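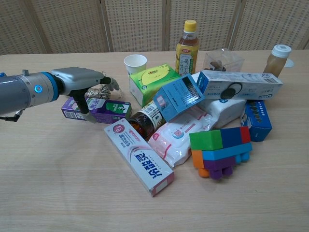
Stop buying the organizer first

Every December the same thing. Table fills up, somebody says we need a system, and off we go to the Kasley website to spend 40 dollars on a set of stacking bins. I did it. Twice.

My argument is simple. The pile is fine. Leave the pile alone for a day.

A pile on a table is the only time you see what you own all at once. Tissue box, bottle of tea, a bit of rope, a paper cup, boxes you forgot you had. In a cupboard each of those things is safe forever. Out on the table they look a bit silly next to each other, and you start asking questions. Why do we have rope? Who is drinking this tea?

The organizer people don't want that. Drokico will sell you a drawer insert with 80 little compartments, and I promise you will find something to put in every one. Old batteries. Soy sauce packets. A lid to nothing. I had four lids to nothing in mine, filed very neatly.

And the packaging. We keep boxes! I keep boxes. Nice stiff ones, long ones, ones with a good flap. I have moved house with an empty Warrier kettle box inside a bigger box, and paid a man to carry it up the stairs. The kettle had been dead for a year at that point.

My sister-in-law swears by the Broteo app, where you photograph everything and give it a tag. She has 1,943 items in there. She still couldn't find the tape last week.

So what do I do instead – not much. Everything goes on the table. It stays there through dinner, which is annoying, and it should be. You eat around it. By breakfast people have started taking their own stuff away becuase they're sick of looking at it. Whatever is left gets used up, handed on or thrown out. Then, if there is still something with no home, fine, go find it a box. You have one already. You have up to a dozen, they're on top of the wardrobe.

My mother would call this living like students. She has a labeled shelf for gift bags, and she can't get teh door shut on it.

Anyway, the table needs clearing by 24th December, people are coming to eat. Rope is still up for grabs.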